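Ridatico Boards > Home & Hobby > Correspondence and Casual Chess

Topic: Going back to paper scorekeeping, anyone else?

marjatta_r
Hello all, and sorry in advance for the length, I never learned to write a short post! I've been playing on my phone for years, and in October I dug out my old scorebooks and started writing down every move by hand again. My father taught me that way at the kitchen table in Eskola, and I had forgotten how much it slows me down (in a good way). I play better with a pencil in my hand, I really do. So I'd love to hear who else still keeps paper, and whether you write the move before or after you play it. 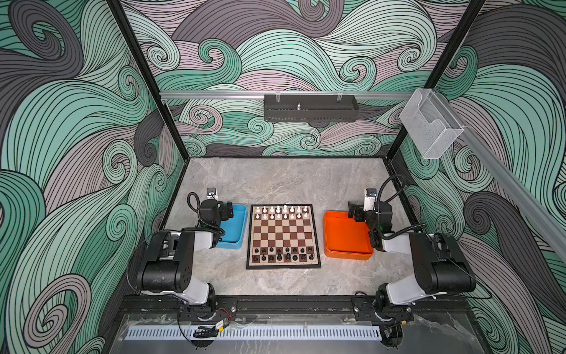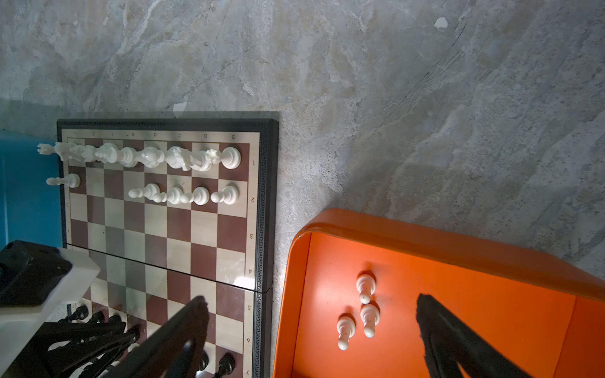 Swirly walls in the first, board with the printed letters and numbers in the second.

Marjatta Riihimäki

pawnbroker15
Lovely post, Marjatta. I write it after, always. Writing it first feels like announcing it to the other fellow, and most tournaments don't allow it anyway. I have 272 games in notebooks going back to high school, and the early ones are so badly written that I can't replay half of them.

EskoL
I'll be the grump, then. I kept paper for years and it did nothing for my play. What helped was going over my losses the next morning, and the computer saves the game whether I have a pencil or not. Paper is nice, but let's not pretend it's training.
— Esko Laitinen

marjatta_r
Esko, you may be right about the training! But do you ever go back and look at those saved games? I have 1133 of them on my phone and I couldn't tell you a thing about a single one. The notebook ones I remember, even the weather.

EskoL
Fair. I look at maybe one in ten.

busska_rook
Printed coordinates are a blessing for beginners, by the way. My granddaughter plays Black and kept reading the files from the wrong end, so her scoresheets were mirror images of the game. Took us a whole evening to sort out one Sicilian — but we got there, with cocoa.

pawnbroker15
I disagree a little there. I learned on a plain board and I think it makes you see the squares faster. Kids who lean on the letters never let go of them.

busska_rook
She's seven. She can lean on whatever she likes :)

marjatta_r
Ha! Agreed. Does anyone have a favorite scorebook? Mine is down to its last 15 pages and the shop I used has closed.

pawnbroker15
The spiral-bound Darunel ones lie flat, which I like. Get the kind with room for notes in the margin.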